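**Spread of object positions when recording demonstrations for a pick-and-place policy**

**Flurnwood**

We are collecting teleoperated demonstrations for a basket-to-basket transfer task. The table is papered and taped into cells, and the toy items start in the yellow container. We have 72 episodes, 68 usable.

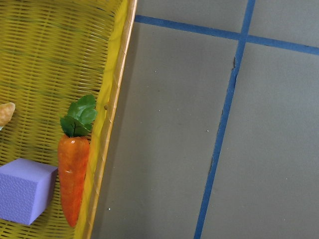
*Wrist view: carrot and foam cube near the rim.*

The trained policy grasps the carrot well from the middle and poorly against the rim. Do we need more episodes, or different ones?

**Mateja Kneževič**

Different ones. Log the starting cell of each container and the pose of each item before recording, then plot them. In the Heltthorpe set we had 2,377 episodes and almost all had the carrot in the same half of the tray. 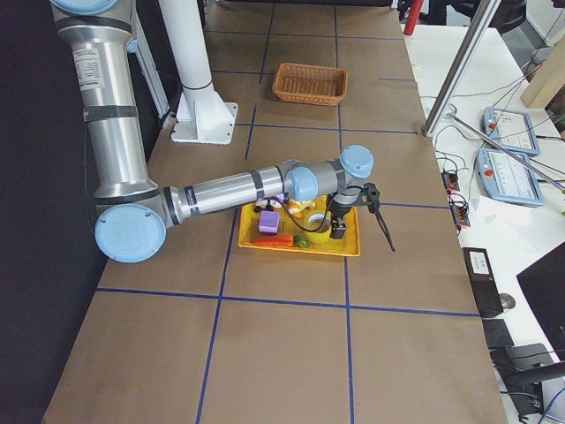
Draw item poses from a random list. Operators left to choose will put things where the gripper reaches easily — rim cases then hardly appear. Move the containers between cells as well, and keep that list separate from the item list.
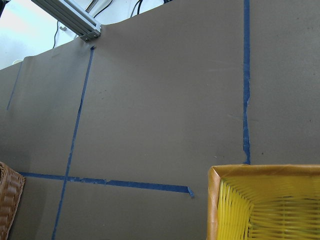

Record some episodes with a container only partly in the wrist view at the start. Discard on fixed criteria, written down beforehand. Were your four rejects rim grasps? If so, you have filtered out the cases you need. 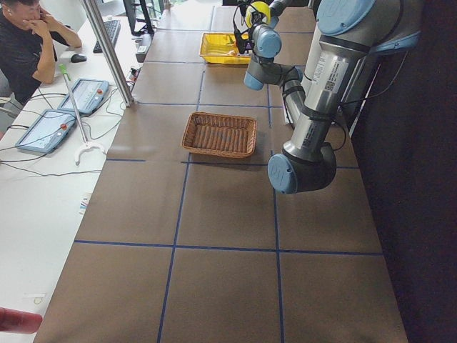
**Other replies (2)**

**Brindevden**

Just collect more. Ours improved after we doubled it.

**Mujić**

Agree with Mateja. Also check that the wrist and fixed camera timestamps line up. Ours were 2 samples apart and it looked exactly like a rim problem.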